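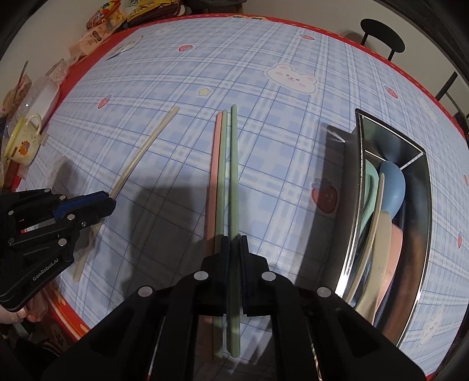 # Wallik — the shared table at Landik

Welcome, and thank you for reading this before moving anything. Wallik is our collection of notes on laying, clearing and sorting the small things that live on and near a dinner table: chopsticks, serving spoons, spatulas, the trays they stand in and the cloths underneath. It started in October as a page taped inside a cupboard door at Landik, our community kitchen, and it has grown a fair bit since then.

I'm Sanne Bakker and I keep this file. Most of what's sensible in it comes from Geum-ok Pyo and Geum-ok So (yes, two of them, and they've been sharing a kitchen long enough that we just say Pyo and So). Müzeyyen Polat wrote the parts on washing and tablecloths. The mistakes are mine.

Last tidied up: June 3, 2026

## What's in the folder

- `notes/` — the written notes, 404 of them, one per file. Some are a single line and some go on a bit.
- `photos/` — pictures of the table at different stages of sorting. There are 140.
- `words.md` — what we call things, in English, Korean, Turkish and Dutch. Yu-na Shin is still filling in the gaps, so please be patient with the blanks.
- `old/` — the cupboard-door page, typed out as it was, spelling and all.

## How a note is written

Each note has a short title, the name of whoever wrote it, and then whatever they wanted to say. We tried a proper form for a while, with boxes for material and length and so on, and people stopped writing. So now it's plain text, and if you want to know which notes mention chopsticks you'll have to search for the word. Try "sticks" as well, which is what Müzeyyen always writes.

Colours are given in everyday words. Pale pink, sage green, cream, mint. You'll find one person's mint is another person's light green, and I've left those alone.

## Chopsticks

This is the biggest pile of notes by far. The coloured ones get paired by colour first and then by length, holding the tips level against the table to check. Two greens can look like a pair in the drawer and turn out to be a little different once they're side by side on the cloth. Pyo sets the odd ones aside at the top of the table until everything else is matched. So puts them straight back in the mix and carries on, and says she gets there just as quickly. Both ways are written down, and I'm not about to pick a favourite.

Singles are kept. We have a jar for them, and every so often a partner comes home from the bottom of somebody's bag.

## The utensil tray

Spoons and spatulas go handle down in the metal tray, with the bowls and blades up where you can see what you're reaching for. Slotted spoons go next to the solid ones. Dark utensils tend to end up along one side, though I don't believe anyone ever decided that. Dry the tray before you fill it, corners too!

If it's a big dinner (anything over 30 plates), put out a second tray at the far end so people aren't leaning across each other's soup.

## Tablecloths

Plaid for sorting, plain for eating. Müzeyyen feels strongly about this one. The cloths we eat off are washed after every meal, and the sorting ones come off the table before any food goes down. We own 6 altogether, and one of them is usually at her place being mended.

## Things we know are wrong

- A few notes in the Fakulholm batch have the wrong writer's name on them. They came over from another kitchen's folder and I only caught it later.
- "Ladle" and "serving spoon" are used for the same thing in many of the older notes.
- Notes signed "Ha" are from the Ha supper group, so that's several people writing under one name.

## Using and adding

Use whatever is helpful, for your own kitchen or a class or anything else, and mention Wallik if you pass it along. New notes are very welcome. Put yours in `notes/` with a title that says what it's about, sign it however you like, and please don't fix other people's wording without asking them first — send Yu-na a message instead and she'll sort it out with whoever wrote it.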